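Remote operators wanted - Ponder chess kit

Sturby is looking for 14 people to try Ponder, our software kit for teaching a robot arm to handle chess pieces. You drive a simulated arm from your own computer and move pieces when prompted. Chess skill is not needed.
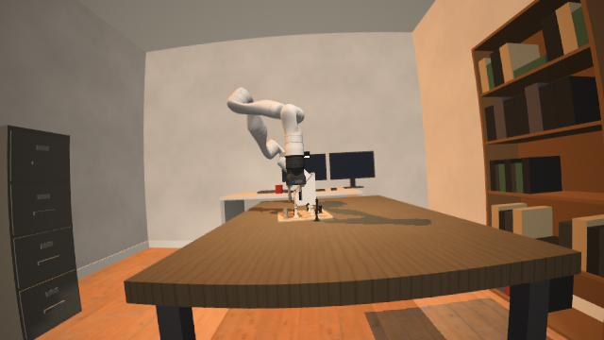
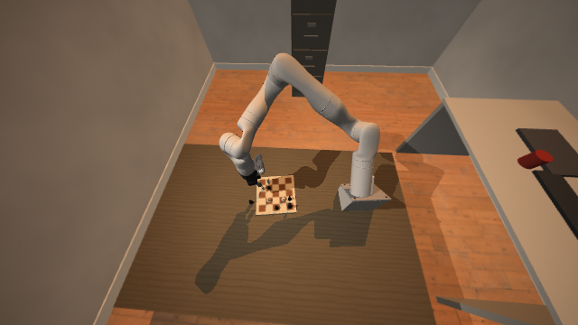
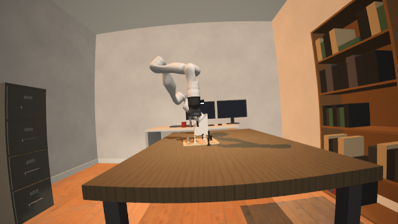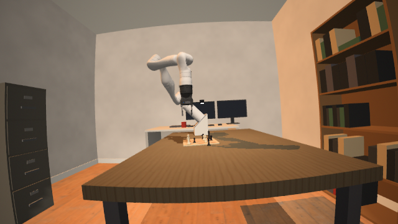
The Ponder arm and chessboard in simulation.

Sessions last 2 hours and pay $186. Evening slots start at 4 on Thursday. Write to Edit Virág with your time zone.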